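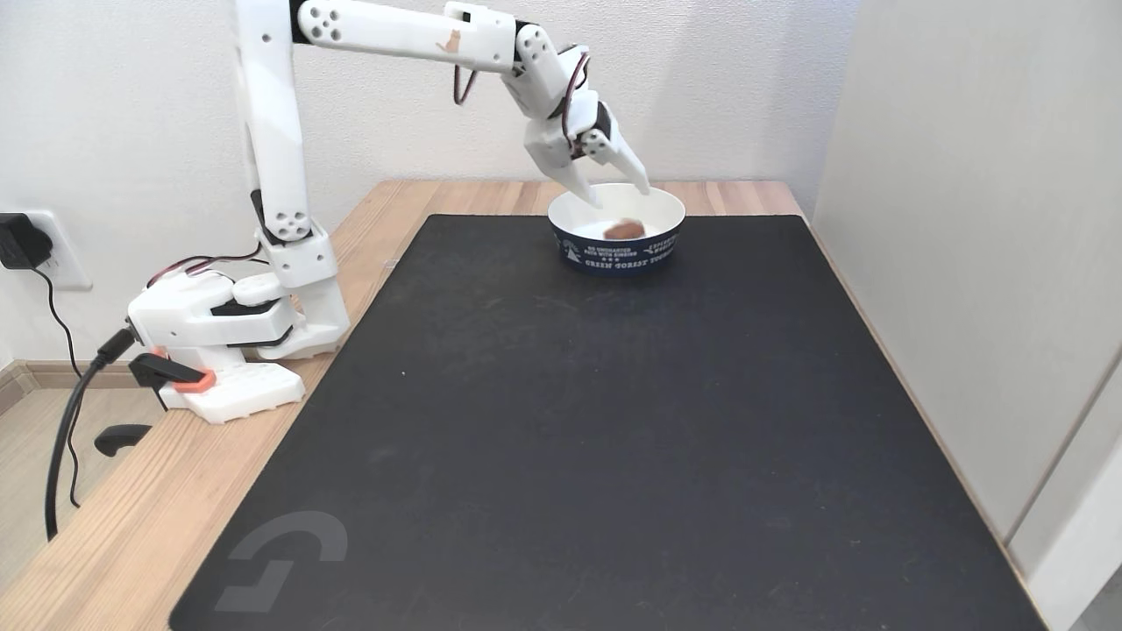 図1 評価機(クランプ固定)。椀内の対象物に対する把持位置

卓上アームキット評価 第6回打合せ 議事録

日付:2022年5月5日
出席:Éabha Kinsella(議長)、Nahom Ejigu、Henryk Sobczak、Dymphna Keogh(記録)
欠席:Lalit Goel(書面にて意見提出)

1. 前回議事録の確認
修正1点。Cerkholm社の見積区分を「組立済」から「部品一式」に訂正のうえ承認。

2. Trevauキットの組立状況
Ejiguより報告。造形部品に欠品なし。サーボのID設定は付属手順書どおりでは完了せず、書込み順を変更して対応した。手順書の版が旧版であったため、Cerkholm社に現行版を請求済み。
配線は関節間でケーブルに余長を持たせる構成。手首部の取り回しについて、Sobczakより可動域端での引張りを確認すべきとの指摘があった。次回までにEjiguが確認する。

3. 固定方法
机端へのクランプ固定を標準とする。Goelの書面意見は、天板へのねじ止めも比較対象に含めるべきというもの。設置場所を変更する可能性があるため、今回の評価範囲には含めない。ただし、クランプの締付状態は試験開始前に毎回点検し、記録票に記入する。

4. 把持試験
対象物を椀に入れ、上方から二指グリッパで取り出す課題を継続する。平置きの課題に比べ、指先と椀の縁との干渉が問題となる。Sobczakの集計では、試行20回のうち失敗5回。失敗の内訳は縁への接触と把持後の滑りで、件数の切分けは未了。
Keoghより、椀の位置を毎回同じにしなければ結果を比較できないとの意見。マット上に位置の基準を設けることで合意した。
指先への滑り止め材の追加は保留。製品の標準状態での評価を先に終える。

5. 保守契約
Horgan社の案は年額902ユーロ、サーボ交換部品は別途。Goller社の案は未着。Kinsellaは、交換部品の単価が示されない限り比較は不可能との見解。両社に単価表の提出を求める。

6. 決定事項および担当
・手首部ケーブルの確認:Ejigu
・失敗内訳の再集計:Sobczak
・椀位置の基準作成、記録票の改訂:Keogh
・Horgan社、Goller社への照会:Kinsella
・ねじ止め案の扱いをGoelに連絡:Keogh

7. 次回
6月に開催。日時は単価表の受領後に議長より通知する。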